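The Rewatch Is Eating Your Evening

Murnilico has 362 titles. Most of us are on our fourth trip through the same one. 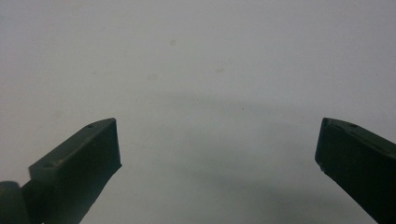 Juwita Khoo wrote in to say she has given up pretending. She pays for Murnilico every month, scrolls the front page till the tea goes cold, then puts on season two of Kristiansen again. She knows who did it. She knew in September. "I like knowing when to look up," she says, and I've been chewing on that line all week.

So. The rewatch. Everybody does it, hardly anyone brings it up at dinner. You say you're "in the middle of something" and hope there's no follow-up question.

For those who missed it, Kristiansen is the one about the ferry company. Two sisters, a missing ledger, a lot of fog. It ran 29 episodes and then it stopped, with a last scene so flat that half the audience thought the finale was still to come. When it first aired, people watched it, shrugged, moved on. Now it's what they put on when they're folding sheets.

Why that one? I asked readers and got buried. Over 2,000 replies, more than for anything we've run, including the piece on theme songs. A lot of you mentioned the talking. The characters say what they're doing while they do it, so you can be in the kitchen and not lose the thread. Several of you mentioned the coats. One person mentioned only the coats.

Then there's Kidden, the cooking contest, a different animal. No plot to lose. Somebody's custard splits, somebody cries, the judge with the scarf says "well" in that voice. I've seen the pastry week five times and I still get nervous about the eclairs. Makes no sense. The eclairs are fine. They've been fine every time.

What bugs me is the new stuff. It's good! Brovatow is good, I'm told, and the three people who told me have never agreed on anything before. I started it Sunday. Got 20 minutes in, a man was burying something in a field, no one had spoken yet, and my phone was right there. When I looked up it was a wedding. Whose wedding? Went back, watched the field again, looked at the phone again. That's on me, not the show, but a show that needs both my eyes after nine at night is asking for a lot.

Some of you got cross about this. A reader in our inbox called the whole habit laziness, said that if people gave new shows the hours they give to old ones then fewer good ones would get canceled after a single season. Fair point. I felt bad for most of an afternoon.

But I don't think it's an even swap. The hour I give Kristiansen isn't a free hour. It's the one with the ironing in it, or the one where I'm half asleep and somebody is texting me about parking. Brovatow was never going to get that hour. It needs a Saturday with the curtains shut and snacks sorted out in advance, and I have maybe two of those a month.

A few practical things, from the replies. Start a new show on episode one and leave the phone in the other room, even if its only for that one. Give it 3 episodes before you bail. Don't start anything with subtitles while you're eating soup. And turn off the autoplay, which has decided more of my evenings then I have.

Khoo, by the way, did try Brovatow in the end. She made it to episode four and says the field business does get explained. She'll go back to it, she thinks. She's finishing up season two first.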